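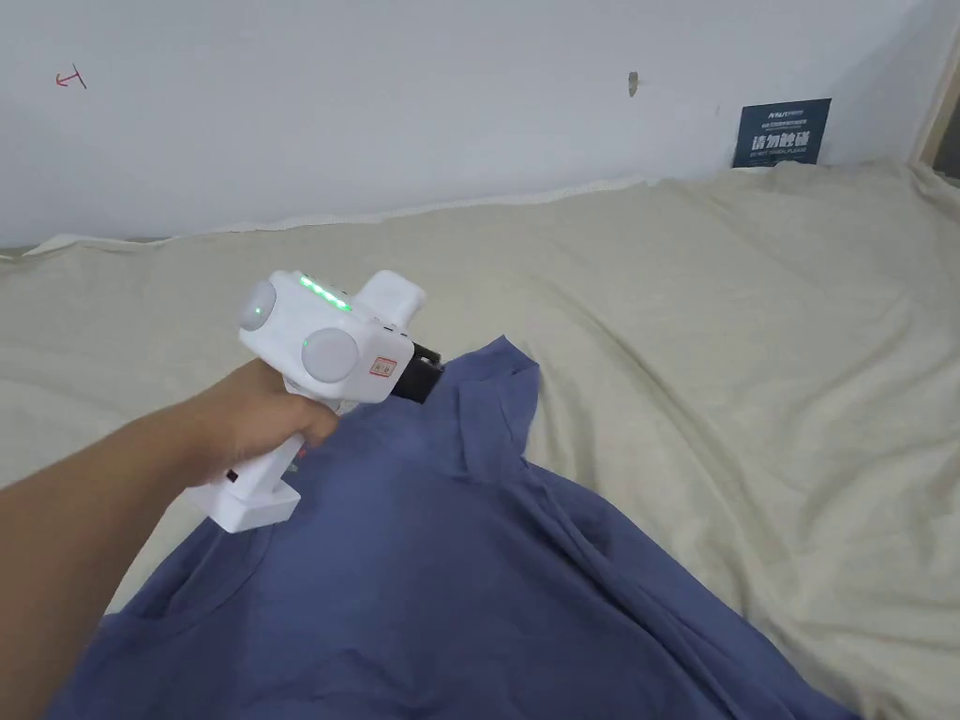 White hand-held gripper, blue t-shirt, one human arm. Laundry in progress.

1/ My friends ask me if machines can do the housework yet. My short reply: some of it, slowly, and please do not throw away your ironing board.

2/ A t-shirt looks like an easy thing. But it has no fixed shape. A cup is the same cup each time you meet it. A shirt thrown on a bed is a new problem every time.

3/ At Vuldale we keep a small table of results. In August the folding arm tried 66 shirts and finished 26 of them in a way my mother would accept. She is strict – but she is also the customer.

4/ Most of the failures came at the first pinch. The jaws took two layers of cloth when they should take one, or they closed on air beside the collar.

5/ This is why a person holds the gripper first. The hand knows where to go, and the machine learns from the hand. Analyn Ambrosio does it much better than me. She needs about six seconds to find a collar, I need many more.

6/ Towels are going well. Socks I do not want to discuss.

7/ Senan Dunne asked if a shop could use it for the returned clothes. For the towels, maybe yes. For shirts I would wait, and I would keep the person who folds them now.

8/ Next I will try thicker cotton – Eoin Ó Néill says it is easier, and I think he is wrong. I will post the numbers when I have them.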